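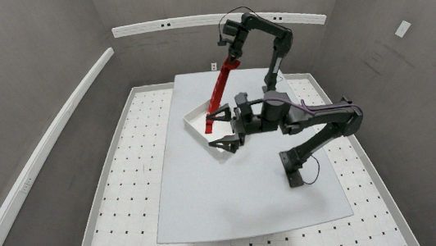

双臂仿真里录遥操作示范，想请教一下"待命那只臂"到底该怎么摆，我快被自己录的数据搞疯了。先交代背景：我在 Sekano 仿真里搭了个小房间，两只黑色机械臂都装在桌子右边，任务是跟白色托盘有关的取放，远的那只夹东西，近的那只在旁边配合。录的时候我习惯让近臂提前伸过去张着爪等，觉得这样省时间，录起来也顺手嘛。结果回放一看，远臂夹着红色那件斜斜地立在托盘上方，近臂的夹爪横在前面，托盘右边那一块全给挡掉了，上面那根指头的指尖还压在红色物件下端的前面。我自己盯着屏幕都得眯着眼猜它下端离盘底还有多远，模型怎么可能看得明白！

目前一共录了 200 多条，全是我一个人用主从手柄录的。训练出来的策略有个怪毛病：远臂夹住之后会在托盘上面犹豫，晃来晃去，就是不往下放。有时候近臂还会自己往前拱一下，跟要抢似的。我挑了 21 条评测回放逐条看，晃的时候几乎都是托盘被近臂挡得最厉害的时候，可我又不敢打包票就是这个原因。

想问的主要是：待命的臂应不应该退到远一点的地方，退到多远？已经录好的那些要不要全扔了重来？（求别让我全扔，我手腕真的疼。）另外，换个相机位置能不能救？

我不是科班出身，在 Matarham 这边一个小团队里什么都干一点，说得不专业的地方多包涵。

Lempi Kallio
标签：双臂 遥操作 仿真数据 遮挡

补充一下：观测里有一路固定的外部视角，加上关节角和夹爪开合。腕部视角我没录，当时嫌文件大。动作是两只臂拼在一起的一长条向量，待命那只也照录。

夜猫子调参
不用全扔，先别慌。

你这个问题我去年踩过一模一样的，症状都像：到了盘子上方就开始画圈。我当时以为是网络太小，换了个大的，画圈画得更圆了，哈哈。后来老老实实去看数据，发现同一个动作阶段里，我自己的操作就有两种习惯。有些条目我是夹稳了马上放，有些条目我会停一会儿，等另一只手到位再放。停的那段，画面基本不动，关节角也基本不动，模型看到差不多的输入，有时候答案是"别动"，有时候答案是"往下"，它不晃才怪。

你说遮挡的时候晃得厉害，我信，但我建议你先把"停"和"挡"分开查。做法很土：把每条示范里远臂末端的速度画成曲线，看看托盘上方有没有一段平的。有的话，把那些平段裁短，或者干脆抽掉一部分帧，重新训一版，别的都不改。半天的事，比重录便宜太多了。

再说待命姿势。我的习惯是待命臂退到自己底座附近，夹爪别伸到托盘上空，等真轮到它了再过去。你现在这样提前张着爪等，从外部视角看，它伸过来之后画面就一直差不多，模型很难从图里判断"轮没轮到我"。近臂往前拱那一下我猜就是这么来的，它在赌。

腕部视角强烈建议补上！仿真里补视角又不费手，只要你当初存了完整状态，把状态一帧帧灌回去重新渲染就行。文件大就降分辨率，小图也够用，总好过没有。你要是只存了图没存状态……那当我没说，给你倒杯茶。

Lempi Kallio 回复 夜猫子调参
状态存了存了！谢天谢地。速度曲线我刚画了几条，真的有平的，而且有长有短，完全看我那天困不困。平段裁掉之后夹爪的开合信号会不会对不上？

夜猫子调参 回复 Lempi Kallio
整帧一起裁，图、关节、夹爪、动作都按同一个索引删，别分开处理。如果你的动作记的是增量，要按删完之后的前后帧重新算一遍，不然累计位置会飘。记的是绝对目标就省心得多。

路过的小白
同问，蹲一个结果。我也是双臂，不过我是真机，挡得更狠。
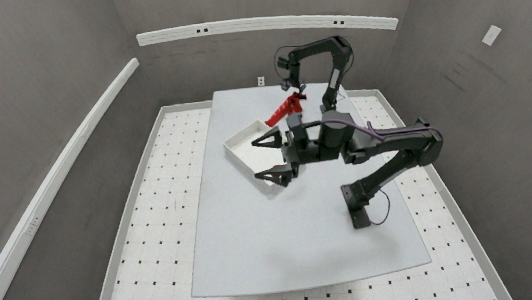 第 2 页 / 共 3 页

拧螺丝的阿渡
前面讲"停顿"的那段我赞成，我接着讲讲遮挡，这一块我觉得他说轻了。

像上面这种局面，远臂的指尖搭在红色那件的顶端，近臂张着爪朝左，上面那根指头的指尖悬在托盘里面的上空，下面那根横过托盘靠近我们的那个角。托盘右半边藏在近臂后头，下指上沿还露着一小块偏橙棕的颜色，有一部分给夹爪盖住了。单看这么一个视角，你让我说托盘里到底有什么、还有多少空地方，我说不出来。人录的时候可以转视角看，你转没转过？我赌你转过！这就是最坑的一种：操作的人看到的信息比存下来的观测多，你按照你看到的做决定，模型却只能按照它看到的去学，中间差的那部分它只好瞎蒙。

所以我的第一条建议是操作纪律：录的时候屏幕上只开你会存进数据集的那几路画面，自由视角关掉。刚开始会很难受，会录废好多，但录下来的每一条都是"凭这些画面就能做出来"的。要是你发现关了自由视角连自己都放不准，那就说明相机得加，或者得挪，跟模型一点关系都没有。

第二条，相机怎么挪。你两只臂都装在右边，外部视角里近臂从右往左横着伸过来，天然就会挡住它后面的东西。我会从左墙那一侧加一路，朝着两只臂看，这样夹爪和托盘之间的空隙能露出来一些。原来那路别删，留着，两路一起用。你有完整状态，这个跟腕部视角一样，重新渲染就有了，旧的示范照样能用。

第三条，关于近臂的动作。待命阶段那一长段近臂几乎不动，损失函数里它占了一大块，学起来又特别容易，loss 曲线看着漂亮得很，其实漂亮的都是"不动"。建议把两只臂的误差分开打印，再按阶段分开打印，看看远臂下放那一小段到底学成什么样。我以前在 Skorkura 项目里就被总 loss 骗过整整一个 May（对，那时候日历是英文的，我到现在都记得那个单词），总 loss 一路往下掉，评测一动不动。

然后是旧数据怎么留。我会这么分：补渲染完新视角以后，逐条看下放那一段，能看清物件下端和托盘的，留；看不清但是动作干净的，也留，权重调低点；下放过程里两只臂蹭到一起的，扔，别心疼。新的示范按退回待命的姿势去录，托盘的朝向也记得多换换。你现在托盘是斜着放的，如果每一条都斜成这个样子，模型会把这个角度当成天经地义，转正了它反而不会放。墙、地砖、墙上那几条白色线槽每条都一样，颜色和光照有空也随机一下，不过这个排在后面，先把遮挡弄明白再说。

还有一个小习惯送给你：每录完一批，随机抽几条，用存下来的视角从头看到尾，边看边自言自语"现在为什么动"。说不出理由的地方就是数据有问题的地方。听着很傻，同事会看你，但是好用。

Pitkänen_fan
换扩散策略就好了，别折腾数据。

拧螺丝的阿渡 回复 Pitkänen_fan
扩散能处理"有好几种合理做法"，处理不了"看不见"。该挡还是挡。

Lempi Kallio 回复 拧螺丝的阿渡
……我确实转过视角，而且一直在转，被你抓到了。刚才试着关掉自由视角录，放歪了好几次，心态有点崩，但也一下子明白它为什么晃了，因为我自己也在那儿晃！左墙那侧的相机我已经加上了，正在挂着重新渲染，腕部视角一起跑。托盘角度我翻了一下生成脚本，随机范围写得特别窄，基本等于没随机，顺手改宽了。

打算先做裁平段那一版，再做加视角那一版，两版分开训，免得到时候不知道是谁的功劳。周六机器空出来就能跑评测，还用原来那 21 个初始状态，跑完我回来贴结果。

夜猫子调参
分开训好评。记得随机种子也多跑几个，只跑一个容易空欢喜。

路过的小白
继续蹲。顺便问下待命臂退回去的时候夹爪是张着还是合着？

拧螺丝的阿渡 回复 路过的小白
都行，全程统一就好。我自己录的时候是张着的，轮到它时少一个动作。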